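Temeck 2 review: quick notes after two weeks

Posted 27th September by Gemma Sorrentino

Short version. Good little 3D modeling program, fast, ugly menus, worth the money if you make props and small levels. Not for characters. Long version follows, typed on a lunch break so bear with me.

Install first. Offline setup, no account needed to start, which I liked. Took 5 minutes on my old laptop. It asks where to put the asset cache and you should change it, the default goes on C: and mine filled up fast. The trial runs with everything switched on, only the export is limited.

Interface. Gray on gray. Icons too small on a high-res screen and the scaling slider in Preferences doesnt touch the side panel. You get used to it. The keyboard shortcuts are good though, almost the same as in Gravton, so if you come from there you'll be working in an hour.

Modeling tools. Bevel is great. Best one I've used at this price. Booleans hold up fine on simple stuff, then fall apart once you cut a lot of round holes in a thin wall. Broken normals, stray edges. There's a Cleanup button and it fixes most of it. Save before you press it. Undo after Cleanup crashed on me more than 9 times, same error box every time.

Texturing. Basic. Layers, masks, a few brushes. I still send everything out to Prakitz for paint and bring it back. The round trip keeps the UVs intact, no complaints.

Export to game engines works. FBX came in at the wrong scale, set units to centimeters before you export and its fine. glTF was right first time. Lightmap UVs are automatic and pretty decent, tho you want to raise the padding.

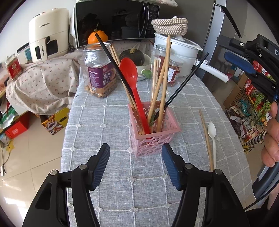 Pink holder with chopsticks and spoons.

Performance. Smooth on small scenes. Big ones, no. I loaded a full street with props and the viewport went to slideshow until I turned off shadows. Autosave also freezes the whole program for a couple seconds. Annoying in the middle of a drag.

Support. Wrote to them about the Cleanup crash, got an answer from an Ubaldo Dal Bello the next day asking for the log. Polite, knew the program. No fix yet. Last patch was in May.

Price is 90 for a permanent license, free point updates. Arruda costs less but has no bevel worth using and the exporter is a mess.

Pros: fast install, bevel, glTF export, shortcuts
Cons: tiny icons, Cleanup crash, autosave freeze, weak painting

Will update this when the next patch lands. If anyone has the side panel scaling working, post how you did it in the comments please.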